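Can a machine sweep up yet?

I've been promising you an item on chores for ages, mostly so I could stop answering the same email. You all want to know when you can hand over the housework! My short answer used to be "ask me in 33 years." I've softened a bit, and sweeping is the reason.

Think about what sweeping asks of you. You've got a broom in one hand and a dustpan in the other, and the two have to agree. Push too hard and the scrap of paper hops over the lip. Tip the pan the wrong way and you're chasing it under the door. My kids could stack blocks years before they could do a decent job with a dustpan (one of them still can't, and he drives).
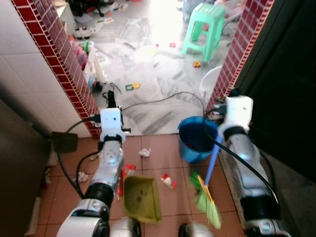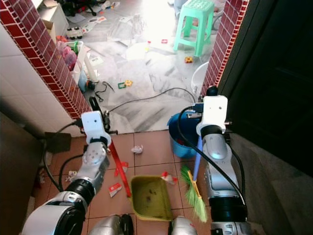
CHORE WATCH

A plain broom and a long-handled dustpan, on a tiled floor with crumpled paper and wrappers to go after, is about as ordinary as housework gets, and I like it much better as a test than the folded-towel demos. Towels are polite. They lie on a table and wait for you. A doorway has a bucket in it, and the room past it has toys and papers all over the floor, same as mine most evenings.

I called Kristine Manalastas about this, who used to run a night cleaning crew of 33 people and now writes work plans for a building services outfit called Kulberg. She wasn't very interested in the arms. She wanted to talk about corners, and about the grout lines between tiles, where the fine stuff settles and a broom just rides over it. Her new hires got three shifts to learn a building, and she said most of that went on learning what to leave alone. A balled-up tissue is trash. A sheet of paper on the floor might be somebody's homework. She'd want to see a machine get that right for a whole month before she let it near an office.

So where does that leave us? I'd say the holding part is coming along nicely, two tools at once and all. The deciding part is where I'd still keep my wallet shut. And speed matters too, at least to me. I timed myself in the kitchen and took two minutes with the dog helping, and I'm no athlete.

Next month it's dishes, and I have opinions about forks. If you've had a machine do any real chore in your house or shop (the round floor vacuums don't count, sorry, I've had 300 emails on those), write and tell me how it went.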